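Sindex felt craft kit, long-term review
Posted 05/10/2024 by Anoma Sarkar

I bought the Sindex kit in February, after my old tin of felt scraps finally ran out. I run a small sewing table at the library, and I wanted one box that would keep beginners going for a few months. It has done that, with some complaints.

The box holds felt sheets, thread, needles, stuffing, a pair of scissors and a pattern booklet. The felt is the best part. It is thick enough to stuff firmly and it doesn't go see-through at the seams. The red is the strongest colour and the one we used up first.

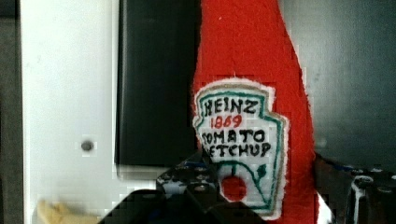

Red felt ketchup bottle with a hand-lettered label.

Cutting is where beginners struggle. The scissors in the kit are poor. They chew the felt and leave a fuzzy edge, and after a few weeks ours would barely close. I replaced them with a Zonberg pair and have had no trouble. If you already own decent fabric scissors, leave the kit ones in the box.

The needles are fine. They have a large eye, so children can thread them without help. Thread comes in short lengths wound on card, and it knots if you pull it off too quickly. I now wind it onto bobbins first. 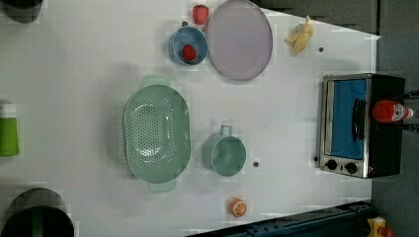 The stuffing bag is stingy. It says 200 grams on the packet, and that went on the first few projects. Brisa Bermúdez, who helps me with the younger group, tops it up with the filling from old cushions. It works well if you pull the lumps apart first.

Now the booklet. The patterns are printed at full size, which saves a trip to the photocopier, but the seam allowance is missing on two of them. Our first pear came out the size of a walnut. Add 5 mm all round before you cut. The stitch diagrams are clear, apart from blanket stitch, where steps three and four are the wrong way round.

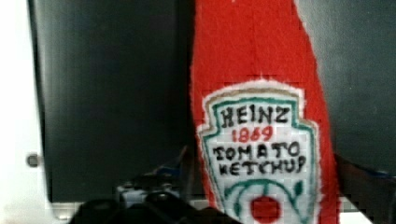

Small lettering is hard to sew at this scale. We tried backstitch and gave up. A fabric pen on a separate patch is much easier, and you can bin the patch if it goes wrong. Let the ink dry overnight before you attach it.

Storage could be better. The cardboard box split at one corner, so everything now lives in a Ladau plastic crate with a lid. 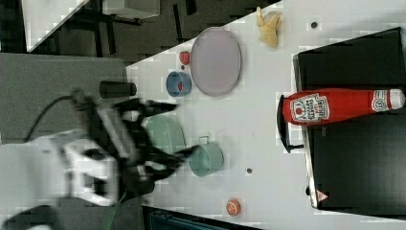 Toy fruit and dishes on the white table.

I would buy the kit again for the felt, but Sindex also sells the sheets on their own, and next time I'll probably do that.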